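# The Mango Shift

**A grocery packing floor brought in robot arms in January. I spent two days finding out what the packers make of them**

The first thing I learned at Trevaskis is that you do not wear a scarf on the packing floor. The second is that everybody there has an opinion about mangoes.

Trevaskis packs grocery orders for people who'd like their fruit chosen by somebody else. It's a long, chilly building on the edge of Erkgate, with a bus stop out front and the best vending machine coffee I've ever had (low bar, I know). On a busy day 4,000 orders go out the back doors. Until this winter every peach and pepper in them was picked up by a human hand, and then in January the first robot arms went in on the produce line.

I'd expected gloom. What I got, within five minutes of hanging up my coat, was Halima Tijani complaining that the arm at her station was too polite.

"It waits for me," she said. "I'm reaching over for a label and it stops and waits, like we've met in a doorway!"

Halima has packed fruit for 11 years and she's quick, quicker than the arms by a mile. Her job used to be a steady rhythm of grab, look, bag, zip. These days the arms do a good share of the grabbing and she does the looking. She checks for bruises and decides which bag is full enough, and she steps in when something slides the wrong way. Her shoulder has quit waking her up at night, she told me, and she said it quietly, as if the shoulder might be listening.

She misses the rhythm, though. "You could go anywhere in your head," she said. "Now I have to stay here."

I heard versions of that all day. The lifting and twisting has eased off and the paying attention has gone up, and those are two very different ways of being tired. Yetunde Jibrin, who works the station across from Halima, goes home with sore eyes instead of sore wrists and isn't sure she got the better end of the trade. She has started knitting on her breaks just to do something with her hands that she doesn't have to judge. 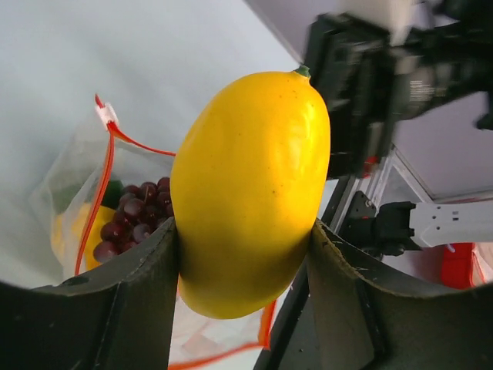
Fruit is a hard thing to hand over to a machine. A can of soup is the same can of soup every time, but a mango is slick and lopsided and can go from rock hard to pudding in a couple of days. Squeeze too hard and the customer gets a thumbprint for dinner. Hauwa Briggs, the floor manager, had me try packing a few bags myself, and I managed to drop a plum down my own sleeve, so I'm not throwing stones.

Hauwa was a packer before she was a manager, and she was against the arms at first. The company had promised that no one would be let go, and she made them put it in writing and tape it up by the time clock. It's still there, going a bit brown at the corners. There are 259 people on the payroll. What the sheet doesn't say is whether anybody who leaves will be replaced, and when I asked her about that she took a good long drink of her tea.

"I don't know," she said. "I ask every month. They say we'll see."

The person who gets most of the questions is Jianhua Xiao, who used to drive a forklift and now looks after the arms. He did a training course, got a raise and lost his favorite seat in the building. He walks the line with a rag in his back pocket and gets called over all day long — a finger pad needs swapping, an arm has stopped, a bag has toppled. People used to wave at him. Now they holler.

He likes it, mostly. What bugs him is getting blamed for things the arms do, as if he'd raised them.

On my second afternoon the line went down for a while and everyone went back to packing by hand. I'd love to tell you there was cheering. There was some singing, and the pace picked up, and Halima bagged grapes so fast I couldn't follow her fingers. Then the arms came back on and I saw her roll her shoulder once and step back to her spot.

I asked whether she'd been hoping they'd stay off.

"Till lunch," she said. "Till lunch would've been nice."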